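Jul 23, 2021
Cell: Henare bench, gripper fingers and wrist camera
Written by: Anqi Jiang

Continued from yesterday. The left finger was still slipping under load, so I took both fingers off again and checked the screws. Two of them had old thread glue inside the hole and did not seat fully. I cleaned the holes with a small tap, wiped with alcohol, and put new screws from the Womaso bag. Torque as in the Gradon sheet, no change there.

After mounting, I closed the gripper without a part and looked at the gap with a feeler gauge. It was open more at the tip than at the root. I loosened the left finger, pushed it against the stop by hand and tightened again. Now the gauge feels the same on both ends. Please do not use the long hex key for this, it is easy to turn too much.

Homing: 14 cycles, no fault. The closing current was a little high in the first cycles and then it became stable. I think this is the new grease, but I will look again next week.

Wrist camera: the bracket was moved when I took the fingers off, so the old hand-eye calibration is not valid. I did it again with 18 poses. The first try gave a bad residual and I found that the cable was pulling on the bracket when joint six turned far. Fixed with one more tie, and left a loose loop. Second try was good, saved in the Flatix folder under today's name. The old file from May is still there, do not load it.

Then grip tests with flat black parts, standing upright between the fingers.
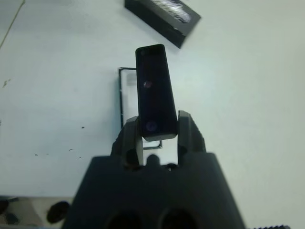
Force limit is set to 29 percent for now. With a lower value I could pull the part out by hand too easily, and with a higher value I worry about marks on glossy surfaces. The approach speed I left at 300 mm/s until the table, then slow.

Still open:
- wipe the table before the next run, dust on white is confusing the segmentation
- order spare finger screws, the bag is almost empty
- ask if we can have softer pads — the hard ones are fine for boxes but not for everything
- repeat the gap check after one week of use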